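# Wrist camera pose jumps when the arm moves from tray to CPU socket

Asked by Damian Kołodziej

I run a CPU placement cell with Giter 13 as the planner. Tray pose and socket pose both come from the wrist camera. The tray is fine. The socket estimate jumps as soon as the held processor comes into view, and the planner aborts with error 375. Exposure is fixed and I have redone hand-eye calibration.

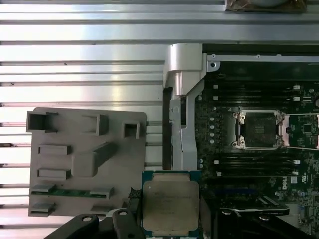
## Answers

**Sigrún Mikkelsen** (accepted)

Your matcher is probably using the ribbed metal on the left. Repeated grooves match each other one slot off, and the reflections move with the arm. Two changes:

1. Mask everything left of the tall bracket when you estimate the socket.
2. Mask the fingers and the held chip too. They stay put in the camera view, so they pull the fit toward zero motion.

Then take the socket pose once, before the grasp, and freeze it. We do this at Standham with `min_inliers` at 63. The default of 27 let bad fits through.

**overgaard_user**

Had 375 last July, reinstalled and it went away. Maybe try that?

**Damian Kołodziej**

Masks fixed the jump. Reinstall did nothing. Still need to sort out freezing the pose.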